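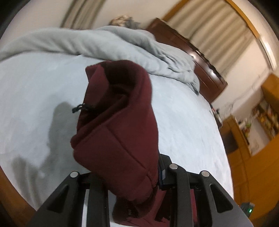 Hoodie up off the sheet, drawstring and toggle hanging out to the left.

Search this list Go Advanced search

List: bandberg-handwork
Subject: Re: Clothes by hand or by joystick?
From: Hélder Louro
Date: February 1, 2018

Castillo wrote:

> We've been trying to teach the arm at Elow to fold laundry
> by remote control. One of us sits at the desk with two
> joysticks and watches the screens, and the arms copy. For
> towels it's slow but fine. For anything with sleeves it's
> miserable. You can't feel when the cloth is slipping, so
> you squeeze too hard, or you grab two layers and don't find
> out until the whole thing comes up in a lump. Our best
> operator needs a break after every few shirts.
>
> I know some of you record with hand-held grippers. Does it
> really go faster? And do you get demonstrations a robot can
> use, or just nice footage of a person being clever with
> their wrists? Also, what do you do about hoods? We gave up
> on hoods.

Don't give up on hoods! Hoods are the best part.

Yes, it goes faster, by so much that I had trouble believing our own log the first week. We have 803 clothing demonstrations on the Provden grippers now, and 179 of those are sweatshirts and hoodies. A good fold with one in each hand takes me 18 seconds once the garment is flat. I tried the same fold over remote control in July, with a very patient colleague calling out where the cuffs were, and I never got one finished that I'd want to put in a drawer.

The feel is what changes everything. When you hold the gripper yourself, the weight of the cloth comes right up through the handle. You notice a sleeve dragging, you notice when you've only got the top layer, and you fix it without thinking. All those little fixes end up in the recording, and those are the bits I want the robot to see. With joysticks I'd fix the same thing two seconds later and in three jerky steps, and then the robot learned the jerky steps too (it was very faithful about it, poor thing).

On your second question, about people being too clever with their wrists – that's a real danger and I fell into it. My first batch was lovely to look at and close to useless. I was flicking the hem over with a snap that no arm we own could follow. So now there are a few habits I stick to:

Move at the pace you'd use if the garment were full of eggs. You get used to it after a morning.

No helping with fingers, knees or chin. If the cloth can't be reached with a gripper, go around and reach it from another side.

Stop for a moment after each grab, before lifting. It gives the recording a clear spot where the hold begins, and it gives you a chance to feel how many layers you have.

Keep the grippers inside the reach of the arms. I put tape on the floor for my feet and only lean as far as the robot could.

Start messy. This is the one I'd push hardest. If every recording begins with a neatly laid out shirt, the robot will be lost the first time somebody drops one on the bed the way people do. I toss it, turn it over, toss it again, and start from whatever I get.

Now, hoods. The trouble with a hood is that it's a bag. Grab it anywhere near the opening and it folds in on itself, and then you can't tell the front from the back. What works for us is to split the job in two and record the halves separately. In the first half you pick the hoodie up and let it hang, so that its own weight sorts out the body and sleeves, then you lower it bottom first. In the second half you start from flat and do only the folding. You can train on the halves by themselves or string them together, and if one half goes bad you only throw out that half.

Dark cloth is its own headache. Maroon, navy and black all swallow their seams on camera, so we lay them on something pale and plain. A light fitted sheet pulled tight has been better for us than any table. The cloth doesn't skate around on it, and there's a bit of give when the tips press down to pinch an edge, so you can come in at a shallow angle and scoop. On a hard table I kept bumping the tips and losing my place.

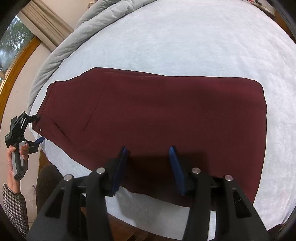 Garment laid flat across the sheet, one gripper at the near edge and the other held up by the left end.

With two grippers, decide early which hand is boss. I let the right one do the pinching and carrying, and the left one stays low and holds the other end of the cloth still. When I let both hands roam, the recordings were all different from each other and the robot dithered between them. Since I settled on one way of doing it, the folds have been coming out much more alike. They aren't perfect! The left sleeve still ends up poking out more than I'd like, and drawstrings go wherever they please. I've started tucking them in as a separate little task, which is oddly fun to record.

Remote control still has its place with us, by the way. Once the robot can do most of a fold, we let it run and take over with the joysticks only when it gets stuck, then hand it back. Those rescue recordings are short and worth a lot. But for building up the first big pile, I'd go by hand every time.

If you want to try before buying or building anything, I can send the notes for revision 4 of our grip handle, plus a handful of raw sweatshirt recordings, good and bad. The bad ones are labeled. Tell me how wide your arms open at the tips, so I can pick ones that would fit.

And please post your towel numbers when you have them. I've done hardly any towels and I'd love to compare.

Hélder

> If hoods turn out to be doable I'll owe the list a cake.
>
> Castillo

Lemon, please.

Contact the list owner | Copyright Bandberg list members | Back to top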